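**Getting the smell out of a rented washing machine?**

*posted by mossyteapot*

Hiya, moved into a flat in Noltusberg in August and the washing machine (a Drustia, came with the place) makes everything smell like a pond. Towels are the worst! I've wiped the rubber seal, left the door open all night and done 2 hot washes with nothing in, and it's a bit better for a day and then the pong is back. The landlord says it's "just old". Is there anything else I can try before I start nagging him again?

**drizzle_and_chips**

Oh I had this for months, you have my sympathy. Have you done the filter? There's usually a little flap at the bottom front, and mine hadn't been opened in years by the look of it. Put a shallow tray and an old towel down first, switch the machine off at the wall, then unscrew it slowly, as loads of water comes out. I found a sock, 6 hair grips and a sort of grey jelly I'd rather not think about. Do the drawer as well! It pulls right out if you press the tab at the back, and the roof of the slot behind it gets black and slimy (old toothbrush job).

The other thing is how much liquid you're using. I used to slosh it in till it looked right, and all that extra just sits in the pipes and goes off.
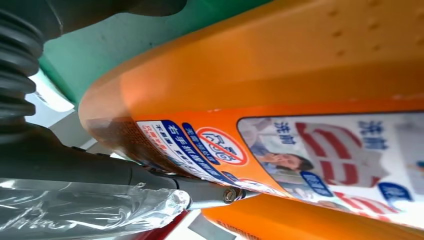

Now I measure it with the cap and go a bit under for small loads, and I do one wash at 60 every couple of weeks with the bath mats in. Towels are fine again, even the ones I'd nearly thrown out.

**Kettle9**

soda crystals, empty drum, hottest wash. and tell the landlord again, in writing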